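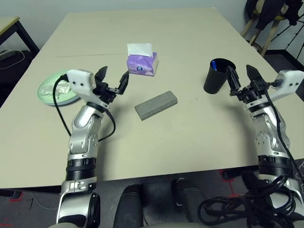
Table questions I keep getting

Do I have to clear my table every night?
I don't! I clear mine when I can't find a spot for my elbows. Cups go to the sink, trash goes in the trash, and anything I'll want tomorrow can stay put.

Two tables pushed together, how do you clean the seam?
An old toothbrush, dry, before you wipe. If you wipe first you just push the crumbs down in there (ask me how I know). Then a damp cloth along the line, and dry it.

What about cup rings on a light top?
Baking soda and water, mixed to a paste, five minutes, wipe. Try a corner first, please! Letay Mamo wrote to me in March about a dull patch, and she'd left hers on through lunch.

Where should the tissues live?
Toward the back, in reach but out of the way. I used to keep mine right at the front edge and knocked the box off all day long.

I save plastic bags and they take over. Help?
One plate or bowl for them, and when it's full, you stop saving. Bảo La folds his into little triangles and has 58 of them in a drawer. I admire it, but I'm not doing it.

Last updated 7 May 2018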